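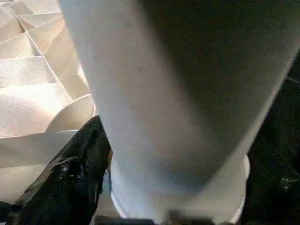 I promised to write about our small musical, so I write it now, in pieces. It is called "Foludport" and it plays in Dalen for nine evenings in March.

The story is simple. Two sisters run a ferry kiosk, the ferry stops coming, and they keep selling coffee to people who have no place to go. There are fourteen songs. I wrote the words for six of them and I am still not happy with one.

The music is by Ingvild Blomqvist. She also plays the accordion on stage, and in the second act she has to play it while walking down a ladder. At rehearsal yesterday she did this twice without stopping the waltz.
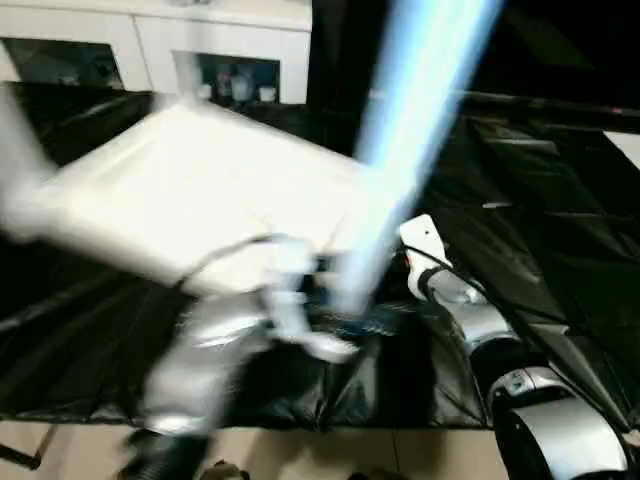

White table, upside down.

Many of you asked if it is country music or folk music. I would say the first act is more folk and the second act is more country, with one slow song which sounds like a church. My brother says it is all polka. He heard only the opening number.

We play in the old Flaltport hall, on the upper floor. It has 47 seats. The sound is dry there and you hear every consonant, so the singers had to learn to sing softer than they like.

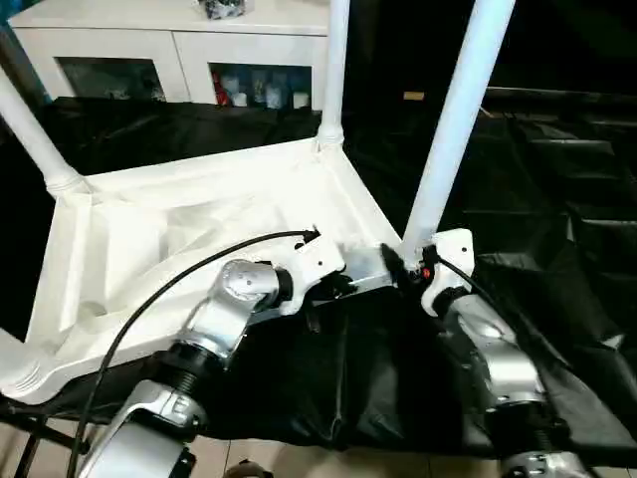 The softer singing changed the duet very much. Before, it was a quarrel with high notes. Now they almost speak the first verse, and the melody comes in only when the older sister says the name of the boat.

The boat is the Prandar, by the way. In the first version she was called something else, but it was impossible to rhyme and also difficult to sing on a long note. "Prandar" you can hold as long as you want.

About tickets, because I get this question each day: you can reserve by phone or at the door from six o'clock. Last year we sold 819 tickets for the whole run, in the bigger hall. This year it will be fewer, so please do not wait until the last evening.

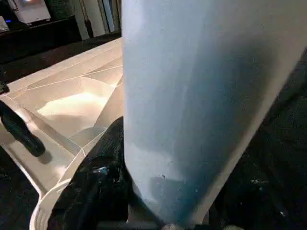
And if you come with a group of more than ten, write to me first. It is possible to open an extra matinee, but then I must ask the band, and the bass player lives far away.

Length: two hours with the break. Children are welcome - there is one sad scene, nothing frightening. There is pie in the break, apple or rhubarb. The pie is also in the plot, so try to eat it before the second act starts.

I changed the last verse of the kiosk song again this morning. Ingvild has not seen it yet. If she reads this: it has one more line now, sorry, the waltz needs four more bars.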